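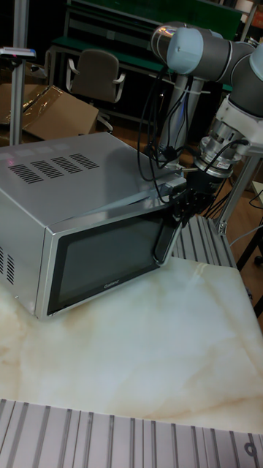 Figure 1. Microwave door trial, gripper on the right-hand edge of the door.

Skondale kitchen kit: progress report on the evaluation
To: Märta Strömberg, Lindqvist
From: Anežka Čierny, Plistent
14th November

1. Where we are

The evaluation of the Skondale kit began in August and is now past its halfway point. You asked us to find out whether the kit, as sold, can be set up by a small team and made to work ordinary kitchen appliances in a supported-living flat. This report covers the set-up, the door trials and the support we have had from the supplier. The drawer and tap trials come next and are not covered.

We have logged 209 door trials so far. The plan allowed for fewer by this stage, but the resets are quicker than we expected and it made sense to carry on while the arm was calibrated.

2. What is in the kit

The version under review is the standard package: mounting hardware, the two-finger gripper with its fitting parts, the control software and one year of support. The arm is bought separately. Skondale also sells a soft finger set, which we have not ordered. The appliances are our own and were bought from ordinary shops.

3. Set-up

Fitting the gripper to the arm took most of a day. The printed guide is clear up to the point where the cables go on, and then it refers to a drawing that was missing from our copy. Support sent it the next morning. The cables are long enough, but the guide says little about how to route them past the wrist, and we had to redo ours after one loop caught during a full turn of the last joint. They are now held with zip ties. We have asked for this to be added to the guide.

Calibration is straightforward. The software steps through it on screen and a new user can manage without help.

4. Door trials

We began with the microwave, a Cuisinart with a dark glass window in a brushed silver door. The arm takes hold of the door at its right-hand edge, pulls it out and then follows the swing. Each trial is marked as a pass, a slip or a stop. A stop means the software halted the arm because the force limit was reached.

Slips were the main problem in the first weeks. The default grip setting is too light for a smooth metal edge. Raising it two steps cured most of them, and almost all the trials in the latest block were passes. There were 23 stops in all, most of them late in the swing, where the planned path and the real path of the door drift apart. The supplier's update in the autumn narrowed this gap but did not close it.

Closing the door is easier. The arm pushes with the fingers shut and we have had no trouble worth reporting.

We also ran a short set on a Rultar countertop oven with a drop-down door. The software has no template for that type and the path had to be taught by hand. It works, although a care provider would not want to do this for every appliance.

5. Support from the supplier

Replies usually come within one working day and have been useful. We have raised 4 faults. Of these, 2 are fixed, one is accepted and waiting for a release, and one – a false alarm from the gripper after a restart – is still being looked into.

6. Spending

We are within budget. The line for spare fingers has not been touched. The line for technician time is running ahead because of the cable work, and we would like to move money across from spares to cover it. Please let us know if you need a separate request for this.

7. Next steps

Drawer trials start once the template for them has been checked. We also plan to repeat the microwave set with a user who has not worked on the project, following only the printed guide. The full trial log is in the shared folder, with the force readings for each stop.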